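Grukinholm Family Room: progress report to the Fellau Fund
April 2021
Prepared by Mojtaba Shojaei

1. Play kitchen corner

The first part of the grant was for the play kitchen corner, and most of that money has now been spent. We had 200 pounds set aside for it and have used all but 20. The white table was already ours. The toy food came partly from Nirka and partly from families who had grown out of theirs, and it includes fruit, a ketchup bottle and a few odd pieces that do not belong to any set. Plates, bowls and a small pot with a side handle are kept with it.

Ehsan Tanoli has been going through the box at the end of each session and taking out anything cracked or with a loose part. So far 5 items have been thrown away. Pieces that come apart into halves are the ones most often lost, and we have asked parents to check pockets and pushchairs before they leave.

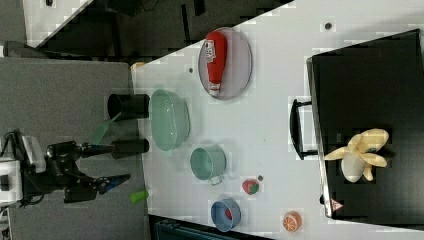

Younger children mostly want to move food between the bowls and the plate. The older ones lay out meals and take orders, and several of them have started writing their own menus. We had planned to put out cards with recipes on them, but these were hardly used and we have stopped printing them.

2. Storage and cleaning

Everything on the table is wiped down after use and put away in crates. This takes longer than we allowed for in the application. The sessions now finish ten minutes early so that the children can help with sorting, and the Akbari building have agreed to let us keep the crates there between sessions.

The lids we ordered did not fit and have gone back. We are waiting for the refund.

3. Attendance

We have had 140 visits since the corner opened. Numbers were lower during the school holiday, as we expected.

4. Still to do

A second set of plates and bowls, to be bought with the money left over.
Labels for the crates, with drawings for children who cannot read yet.
A short form for parents, which Ehsan will hand out and collect.

We are not asking for any change to the budget. Receipts are attached, apart from the one for the lids, which will follow when the refund arrives.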